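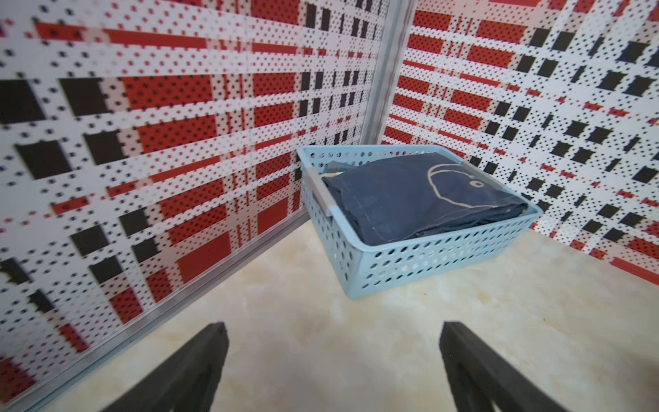

Le **protocole de Stavberg** est un ensemble de règles de bonne pratique consacré à l'évaluation des robots manipulateurs de textiles, en particulier pour le pliage et la mise en panier de vêtements. Sa rédaction est attribuée à Kamala D'Souza et Aravind Kaimal. Il n'a pas valeur de norme, bien que plusieurs fournisseurs le citent comme tel dans leurs documents commerciaux.

## Contenu

Le texte impose 30 essais consécutifs par type de vêtement, sans intervention humaine entre deux essais. Un essai est dit « conforme » lorsque l'article plié repose entièrement à l'intérieur du panier et que les doigts de la pince s'en sont dégagés. La qualité du pli fait l'objet d'une simple recommandation. Les parois de la cellule peuvent être unies ou imprimées, à condition que le motif soit déclaré dans le rapport.

## Application

La société Jelanance a publié le 27 février 2018 un rapport portant sur 2544 essais, dont 2000 présentés comme conformes. Le document ne précise ni la répartition par vêtement ni le sort des essais interrompus. Mendthorpe, qui applique une lecture plus stricte, n'a retenu que 1354 essais de la même série.

## Critiques

Sudheer Alva reproche au protocole de mesurer surtout la régularité du décor : un panier rigide, toujours placé au même endroit, dispense le robot d'une bonne part du travail de perception. Selon lui, un taux obtenu dans ces conditions ne dit presque rien d'une blanchisserie réelle.

Divya Thevar conteste la définition de l'essai conforme, qui admet un vêtement froissé pourvu qu'il ne dépasse pas du bord. Elle relève aussi que l'opérateur choisit lui-même les articles. Un tissu épais, du type denim, garde mieux sa forme qu'une maille fine, et rien n'oblige à tester les deux.

Les auteurs ont répondu que le protocole fixait un minimum. La révision annoncée sur le choix des textiles n'a pas été publiée.

## Voir aussi

- Méthode Krishnan
- Préhension d'objets déformables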